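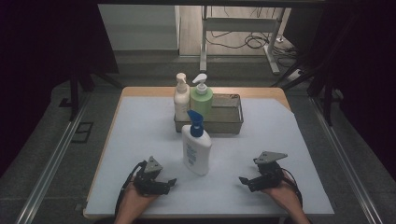 The fault we get asked about most is the one we ended up calling the late close: you squeeze the handle, the jaws think about it, and then they shut a good half second after you've stopped wanting them to. I had it for most of September on the bottle tidying task and I've been answering emails about it ever since, so I've put the answers on one page. Most of the questions come from people running the same sort of bench as me, with a gripper in each hand, a metal tray at the back and a pump bottle waiting between the jaws, so I'll assume you know your way round the kit. If your question isn't covered, the contact form still works (slowly, but it works).

Last updated 22/02/2018

What exactly went wrong?

The right gripper closed late and then closed too hard. Most of the time you'd hardly notice. Then you'd go to pick up a bottle, feel nothing happening, squeeze a bit more, and the whole lot would arrive at once. Bottles got knocked over, one pump top got snapped clean off, and I pinched the side of my finger. Not badly! But it bled, and it went in the accident book, and that's when I stopped treating it as a nuisance and started treating it as a fault.

Which grippers does this affect?

Ours are the Pumley pair, the hand-held ones with the triangular plate on top. I've only seen the late close on Pumleys running the Tranen controller. I haven't tried any other combination, so please don't write to me saying I've cleared yours, because I haven't.

So what was the cause?

A cable. I know, I know. Each gripper has its black cable coming out of the back and bending down past your hand, and on the right one it had been bending in the same spot, over and over, every time I turned my wrist inwards to line up with a bottle. Inside the sleeve one of the signal wires had cracked. With the wrist straight it made contact and everything was lovely. With the wrist turned it dropped out, the controller lost the jaw position, and when the signal came back it tried to catch up all in one go.

The catching up is the bit that hurts people. A jaw that stops is annoying, but a jaw that stops and then makes up for lost time has got your finger in it.

How did you find it?

Badly, and in the wrong order. I blamed the servo first and swapped it, which cost me 140 pounds and fixed nothing. Then I blamed the bottles (too slippery, I said, with great confidence). Then I finally looked at the log instead of guessing. Over 2000 closes there were 111 late ones, every single one on the right hand, and nearly all of them on the bottles standing at the front of the tray, where I have to turn my wrist the most. After that it took ten minutes with a meter and somebody else wiggling the cable.

If you take one thing from this page, please read your log before you buy a servo.

How can I check mine?

Power the gripper from the bench supply and keep your free hand well away from the jaws. Hold the jaws half open and leave the handle alone. Now bend the cable gently, a bit at a time, starting where it leaves the body and working down to past your wrist. Watch the position reading on the Tranen screen. It should sit still. If it flickers, drops to zero or jumps, you've got the same thing as me, or its close cousin.

Do it for both hands. Do it again with your wrist turned in, and again with it turned out. Mine passed the straight test three times in a row and I very nearly put it back into use.

I've found a flicker. Can I carry on if I'm careful?

No. I did carry on being careful, for four days, and that's how I got the pinch. You can't be careful about something that happens half a second after you've finished doing it. Switch it off, put a tag on it and use the other pair if you've got one.

Can I just tape the cable up?

You can, and it'll seem fixed, and that's worse. Tape stiffens the bad spot and moves the bend a little further along, so the fault goes quiet for a week or two and then comes back somewhere you've stopped looking. I taped mine. Please don't tape yours.

What did you replace it with?

A softer cable from Skaline, sold for things that flex all day. It's thinner and floppier and it hangs away from the hand in a much bigger loop. I also clamp it to the gripper body now, so the pull goes on the clamp and the plug gets left in peace. One warning - leave more slack than you think. My first go was too short and it tugged every time I reached for the back of the tray.

Does the new cable stop the jaws slamming?

It stopped the dropouts, so it stopped the slamming that came from the dropouts. It doesn't change what the controller does if the signal goes again for some other reason. For that you need the setting in the next answer, and I'd do both.

Is there a setting that helps?

Yes, and I wish I'd known about it sooner! In the Tranen menu, under recovery, there's a choice between resume and hold. Ours had come set to resume. On hold, the jaws stay where they are after a lost signal until you let go of the handle completely and squeeze again. It's a bit of a faff the first few times. I'm used to it now and wouldn't go back.

I've turned the closing speed limit down to 10 as well, on the scale in the menu. It makes me slower with the wide bottles but I can get a finger out of the way.

Should I have the stop button on the bench or on the floor?

I've got a foot switch from Olteanu and I love it. With a gripper in each hand you've got nothing left to hit a button with, and I hadn't given that any thought until I needed to. Mine latches, so once you've stamped on it everything stays off until you reset it by hand.

What about recordings made while the fault was there?

I threw mine out, from the first late close in the log to the day the cable was changed. It was painful. You could keep the left hand ones, I suppose, but in a two-handed task the left hand spends its time waiting for the right, and I didn't fancy trusting the timings.

How often do you check now?

The bend test gets done every Monday before anything else, both hands, and any time a gripper gets dropped. So far I've caught one more bad cable that way, on the left this time, and it hadn't dropped a single close yet. The old cables go straight in the bin with the plugs cut off so that I can't be tempted.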